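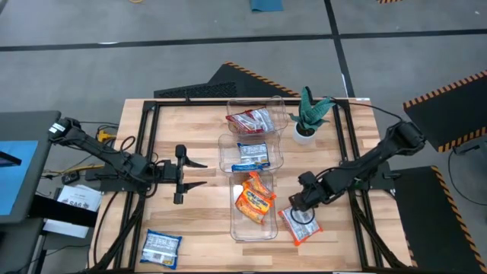

A visit to the shared workshop in Brandberg, September 2018

I had promised our small club in Keromport that I would write down what I saw in Brandberg, so these are my notes, a little cleaned up. I am not an engineer. I repair radios and I have built one plotter that draws crooked circles, so please forgive me if some words are not the correct ones.

The journey first, for those who want to go too. From Keromport you take the regional train to Ots and change there for the bus. The bus stop in Ots is not in front of the station but behind it, past the bicycle racks, and I lost one bus because of this. The next one came 50 minutes later. In Brandberg you walk down the hill until you see the old dairy. The workshop is on the upper floor, the door is green and the bell does not work, so you must knock strongly.

The members pay a monthly fee and share everything except hand tools. There is a wood room, a metal room with a lathe, and the big room with carpet where the robot table is. I came for the robot table.

It is a project they call Keltia. They began in May with one arm screwed to a kitchen board, and it shook so much that the board walked across the bench. Now they have a proper table with a light wooden top, and a frame of black aluminium profile goes round the whole working surface. One arm is fixed to the left side of this frame and the other to the right side, so they reach to each other over the wood. I asked why they do not fix the arms on the wood itself. The answer was that they did it in summer, and after some weeks the screws became loose and every position was wrong by a few millimetres. With the profile they can also slide a base along and tighten it again with an Allen key.

The task is sorting snack bags. Clear plastic bins stand in the middle of the table, one behind the other, and the arms should put the bags in by colour. It sounds like a game for children, but a snack bag is a bad thing to hold. It is full of air, it is shiny, and it changes its shape when you touch it. When a gripper comes down in the centre, the bag slides away to the side. When it takes the bag by the flat edge, it works much better, but then the arm must know where the edge is. They told me that wooden blocks were solved in one evening and the bags have taken them all the months after that.

They keep a paper notebook of the attempts, which I liked very much. The count stood at 1,946 when I arrived. In the first weeks many lines say only "dropped" or "bin moved". The bins are light, and an arm that touches the wall of one pushes it away. The long bin nearest to you when you stand at the front gives the least trouble, because there is more room to be wrong in.

I was allowed to try it for a while. You choose a bag in the program, you choose the arm, and you keep one hand near the stop button. I made 9 attempts and 3 of them ended in a bin. One more ended on the carpet. My worst mistake was to send both arms to the middle together. They did not hit each other, there is a limit for this in the program, but both stopped and we had to bring them home slowly, one after the other.

Some practical things that I wrote down for our own build:

The cables need more length than you think. When the arm stretches, a short cable pulls on the joint, and you see it in the movement before you see it in the cable. They leave loops at the joints and look at them before each session.

Mark the floor. They have black tape lines on the carpet and mats with striped borders, and after an hour you start to respect them without thinking.

Do not buy all the profile new. They bought offcuts and paid 393 euros for the whole frame with the corner pieces. For us this is still much money, but we could begin with a smaller table and one arm.

Buy different bags. They trained too long with only orange packets, and then the first blue and white one confused everything.

I also asked about noise, because our room in Keromport is under a flat. The arms are quieter than I expected - the lathe next door was a much bigger problem for talking. The grippers make a small click when they close.

At five o'clock the table was switched off and there was coffee in the wood room. I had to leave before the second cup to catch the bus. They are open to visitors again next month, and you should write to them one week before, as the big room is sometimes full. If two or three from our club want to come with me, we can share a car and forget about the bus in Ots.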